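Jullent Stand-Up Apple Peeler and Corer

Home > Kitchen > Fruit and Baking Tools > Jullent Peeler

In stock. Ships from Gamage Kitchen Supply.

We carried the first Jullent peeler for two seasons and dropped it. Too many came back with a bent fork, and the box claimed it would peel "any apple in seconds," which was a stretch. The new model has a thicker fork and a crank that doesn't wobble, so it's on the shelf again. Read the rest before you buy, though. A good paring knife costs less and fits in a drawer.

What it does

You push the apple onto the fork and turn the crank. The blade takes off the peel, the ring at the end cuts out the core, and you get one long spiral. Cut down through the spiral once and you have half rings for pie. Move the lever aside if you only want to peel.

What the box says, and what we found

The box says 1,000 apples on one blade. We can't confirm that. Zaid Darwish from our warehouse ran 80 through ours in June, mostly for applesauce, and the blade was noticeably duller by the end. It still worked, but he was leaving strips of peel around the stem.

The box also says pears and potatoes. Potatoes are fine if they're firm and more or less round. Ripe pears turned to mush on the fork. We wouldn't bother.

The suction base holds well on a smooth, clean counter. It won't hold on tile with grout lines or on a butcher block. If that's your kitchen, get the Kimum clamp version and check that your counter has enough of a lip underneath.

Who should skip it

If you bake two pies a year, skip it. If your apples come from a backyard tree and are small, lumpy or bruised, you'll be finishing a lot of them by hand. Lutfa Weerasinghe, who writes our recipe cards, uses hers for holiday strudel and for dried apple rings and puts it away the rest of the year.

Details

Height: 13 inches with the crank up
Slice setting: fixed
Spare blades: pack of 4, sold separately
Cleaning: hand wash and dry right away. The box says dishwasher safe. Ours came out with rust spots on the fork.
Returns: unused, in the box

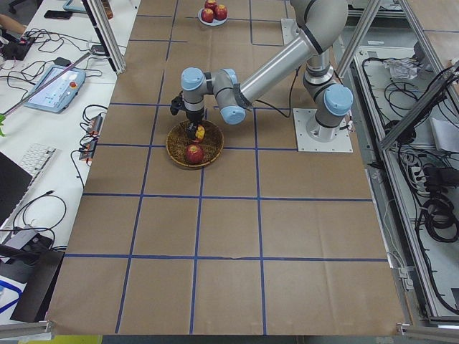
Do I need to chill the apples first?

It helps with soft kinds like McIntosh, which tend to spin loose on the fork. Firm apples such as Granny Smith can go on straight from the counter.

Goes with

Prukarmont deep pie dish
Kimum clamp base
Jullent spare blades

Page checked by Ashraful Debnath, 2 Nov 2023. Prices on the Prukarmont dish change often, so look at the cart total before you pay.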